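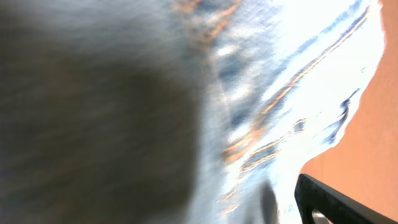

Stokimbridge Garment Reuse, Sorting Floor Team
Speaker notes, spring open meeting, March 7, 2020
Parveen Patwary

Hi everybody, come on in, there are seats up front. (Wait for the door.) I'm Parveen, I run the sorting floor, and I've been asked to talk about the Ruron folding kit and whether we should keep it after the trial. I have 20 minutes and I talk fast, so wave at me if I lose you.

Start with jeans. Ask who here has folded jeans on a late shift. Hands up! Okay, so you know. Denim is heavy, it bunches, and it never lands the same way twice. When Ruron's sales person asked what we wanted to see at the demo, I said jeans before she had finished the question. T-shirts can wait.

Point at the screen. The gripper has a camera down at the wrist, and this is the kind of view it gets when it's in close to a pair. Light blue denim all crumpled up, a couple of lines of orange stitching, one black finger down in the corner. Look how smeared it is! And up toward the right the cloth has gone nearly white from the glare. I want you to keep that in mind when we get to lighting, and I'll come back to it.

What's in the kit. One arm, the gripper, the wrist camera, the software license and a tablet. The bench is extra, and I wish they'd said so on the first page of the quote. Demirtaş did the install for us and they were great, in and out before lunch, and they left the floor cleaner than they found it (thank you, whoever moved the pallets).

Things I like. Teaching it a new fold is easy. You guide the arm through the motion by hand, press save, do it again a few times, and off you go. I had never touched one of these before December and I was comfortable by my second shift. The tablet screens are in plain language. The stop button is big and it's where your hand goes anyway. Also, support picks up the phone!

Things I don't like. It's slow on denim. Ruron's sheet says up to 400 pieces a shift, and when I called to ask, that figure was for flat towels. Fine, but we don't sort towels. Waistbands give it trouble, and anything with a heavy zipper. Kids' overalls, forget it, I've taken those off its list completely.

Back to lighting. (Point at the white patch again.) Pale denim under a strong lamp loses its detail, and the stitching gets faint right where you'd like to have it. Ruron suggests diffusers. I've priced a set of 4 and it isn't scary money. I'd also like to try slowing the arm down on its way in and see if we get a cleaner view. That's a setting, it costs us nothing, and I just haven't gotten to it yet.

The other quote. We also talked to Urkutance, who rent by the month and send their own person out. Nice people. Their gripper is wider and they say it's happier with coats and blankets. They wouldn't leave a unit with us for a trial, though, so I can't tell you how it does on our stuff. If you've worked with one, come find me at the break, I'd love to hear it.

Where I've landed. Keep the Ruron through the end of the trial, which gives us nine more weeks. Buy the diffusers. Give it adult jeans and plain shirts, leave the odd stuff on the hand tables, and get two more people trained so I can take a vacation.

Questions. (Somebody will ask about noise. It's quieter than the baler.) Sign-up sheet for training is by the coffee, please print your name so I can read it.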